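Larkero for Kids
How Things Work: Lines on the Floor

Look down the next time you are in a gym, a library, a big store or a classroom. There is a good chance you will find a line on the floor. It might be yellow, white, red or striped. Some lines are painted, but many are made from tape. This page is about floor tape: what it is made of, what the lines mean, and what happens when somebody sticks one to a carpet.

What is a floor line for?

A line on the floor is a message. It has no words, so you can understand it even if you can't read yet or if you speak a different language from the person who put it there.

Most floor lines say one of these things:

Stay on this side.
Walk this way.
Wait here.
Something goes in this spot.
Watch your step.

The message depends on the shape. A long straight line usually splits one area from another. A box shows where to park something, like a cart or a trash can. A bend or an L shape often marks a corner. A V shape, called a chevron, can point like an arrow. You have probably seen chevrons on road signs at sharp curves.

People who use a room every day learn its lines quickly. If you are new there, you can ask what they mean. In the sports hall in Skendby there are lines for three different games on top of each other, and each game has its own color. Players learn to look only at the lines for their game.

What is floor tape made of?

Tape has layers, a bit like a sandwich. The top layer is called the backing. It is the part you see, and it holds the color. Floor tape often has a plastic backing, because plastic can stand up to shoes and wheels. Some floor tape has a cloth backing, and you can tear that kind across by hand.

Under the backing is the glue. Tape glue is a special kind that never dries all the way. It stays a little bit soft and sticky. When you press on the tape, the soft glue flows into tiny dips in the floor and grabs hold. Grown-ups call this a pressure-sensitive adhesive. Pressure means pushing, and an adhesive is something that sticks.

This is why people rub tape down after they lay it. The harder you press, the more glue touches the floor.

Why is yellow so common?

Your eyes are very good at noticing yellow. It is a bright color, and not many floors are yellow, so the line and the floor do not get mixed up. The difference between two colors that are side by side is called contrast. Yellow on black has high contrast. Light gray on white has low contrast, and a line like that would be easy to miss.

Carpets make it a little harder. Many carpets in offices and schools are gray with lighter and darker specks mixed in. The specks help hide crumbs and dirt between cleanings. A thin, pale line could get lost among them, but a yellow or golden one shows up well.

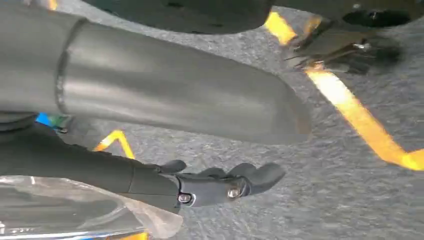
A reader in Ots wrote to ask how tape can stick to carpet at all, when carpet is fuzzy and the tape in her kitchen drawer won't even stay on a sweater. She also wanted to know if it would leave a mess.

The answer has to do with how tall the fuzz is. The fuzz on a carpet is called the pile. A bedroom rug might have a long, fluffy pile. Tape on a rug like that touches only the tips of the fibers, and it soon comes loose. A low-pile carpet is short and flat, so there are many more fiber tips close together for the glue to reach. Tape made for carpet also has a thicker layer of glue than kitchen drawer tape.

As for the mess, it depends on time. Tape that is pulled up after a few days often comes away clean. If it stays down for months, people's feet keep pressing the glue deeper into the fibers, and some of it may stay behind. Always ask a grown-up before you tape a carpet.

How is a straight line made?

It is hard to tape a straight line by eye. A good way is to stretch a string between two points first and follow it. Here is how to try it at home, on a hard floor, with masking tape and a grown-up's permission.

1. Sweep the floor. Dust sticks to the glue and uses up its grip.
2. Ask someone to hold one end of a string while you hold the other. Pull it tight.
3. Stick down the end of the tape next to the string.
4. Unroll a short piece, press it down, then unroll some more. Don't stretch it. Stretched tape tries to shrink back and may peel.
5. Rub the whole line with the side of your fist.

To make a corner, cut the tape and start a new piece. Tape does not like to bend sideways – one edge wrinkles up.

How long does it last?

Here at Larkero we kept track of one line. In September we put a strip of Zenoder tape across a doorway and counted footsteps on it. After 200 steps it looked new. After 800 steps one corner had started to lift. At 1,118 steps the corner had folded over and picked up fluff, so we stopped counting and pulled up the strip. The middle part was still stuck down tight.

Words to know

Adhesive: something that sticks, such as glue.
Backing: the top layer of tape.
Chevron: a V shape.
Contrast: how different two colors look side by side.
Pile: the fibers that stand up on a carpet.

Page last checked 2026-10-01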